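Ticket: left hand opens early on leafy stuff, potatoes are fine
Component: grasp planner / hand controller handoff
Opened by: Jericho Catacutan
Status: fixed on the branch, waiting on merge

Okay, starting this one properly because the chat thread has gotten way too long and I can't find anything in it anymore. I'll keep adding to it as I go, so sorry in advance for the rambling.

What happens: we run the grocery task at Rustdale, the planner picks a target in a crate, the left arm goes in, the hand closes, the lift starts, and then partway to the basket the hand relaxes. Not a full open, more like it loses interest. The cabbage slides down and either hangs on by a leaf or lands on the front rail of the crate. Then perception still thinks the thing is held, so the arm carries on to the basket very confidently with nothing in it.

With potatoes I can't get it to happen at all. Peppers, nope. It's the cabbages and the lettuce, anything with a soft outer layer.

Versions: Ruchti planner, current main. Hand controller is the Bultcombe build from September. Perception is unchanged since before the shelf got rearranged.

First guess: bad grasp pose

I figured the planner was grabbing too close to the leafy end, where there's not much to hold on to. So I dumped the candidate poses and looked at them over the point cloud. They looked good! Mostly near the stem end, approach direction sensible, wrist nowhere near the crate wall. I forced the stem-end grasp anyway by bumping the penalty on the leaf side and got the same drop. Put the penalty back where it was.

Second guess: the crate is tilted and the lift direction is wrong

This one was Daranee's idea and I liked it a lot. The crates slope, so if the lift goes straight up in the base frame, the cabbage drags along the front rail and gets pulled out of the fingers. I changed the lift to go along the crate normal for the first bit and then blend into the straight move. It does look nicer, there's a lot less scraping, and I'm keeping it. Still drops though. You can see it in the log: the hand starts relaxing when the object is already well clear of the rail.

Third guess, and getting warmer

I finally plotted finger position and finger effort on the same time axis as the planner state, which I should've done on day one. On the potatoes, effort jumps up on contact and sits there flat. On the cabbage it climbs, sags as the leaves squash, climbs a bit more, sags again. And every single drop lines up with the second sag.

So I went digging in the hand controller and found the stall check. When effort falls by more than a threshold after closing, it decides the contact was false, reports "closed on nothing", and drops to the idle holding torque. Makes sense for a hard object! If you lose effort on a potato, you've lost the potato. Leaves don't work that way.

The part that bugged me was why the planner didn't notice. The controller sends its "closed on nothing" message, sure, but the planner only listens for it during the CLOSE state. We're in LIFT by then, so the message goes into a queue and gets thrown away at the next state change. Two bugs holding hands, basically.

Log from one of the bad ones, trimmed:

state CLOSE, left, target leafy
contact true
state LIFT
effort sag, 2 of 2
hand: closed on nothing, going to idle hold
planner: message ignored (not in CLOSE)
state TRANSFER
state RELEASE, success

I love that "success" at the end.

What I changed

1. The stall check now looks at finger position as well as effort. If effort sags but the fingers have only crept in a little, it counts as the object squashing and the controller tops the grip back up.
2. The false contact threshold has to hold for 200 ms before it fires. It used to fire on a single sample.
3. The planner listens for hand messages in LIFT and TRANSFER too, and goes back to perception if it gets one.
4. Release no longer reports success by itself. It needs perception to see something new in the basket.

Number 4 made the task slower and I'm a little sad about that, but the old numbers were partly fiction so there we go.

27th October

Came in on a Sunday to run it while the floor was quiet. Ran the Cluritz task list on the branch with the logging turned all the way up. No idle hold triggered in LIFT or TRANSFER in any of the logs. The top-up kicks in on pretty much every cabbage, and on the effort plot it's a nice little sawtooth that settles down. Potatoes look the same as before, which is what I wanted.

One leftover: if both hands are on the same object, each controller runs its own top-up and they kind of argue with each other, left squeezes, right feels it and squeezes back. It settles, but I don't love it. I opened a separate ticket and put Daranee on it because she wrote the two-hand code.

Stills:
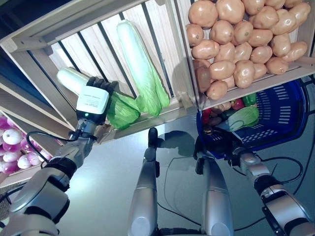
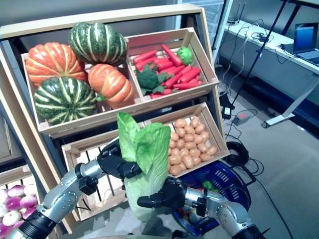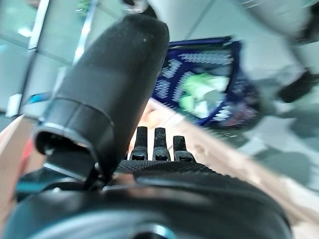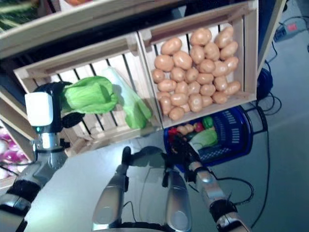

Will the longer false contact window make the hand slower to react when it really misses?

It adds 200 ms before the controller reports a miss, and nothing else in the close is delayed. If that's too slow for your task, the window is a parameter in the hand config, so you can shorten it there and leave the position check on.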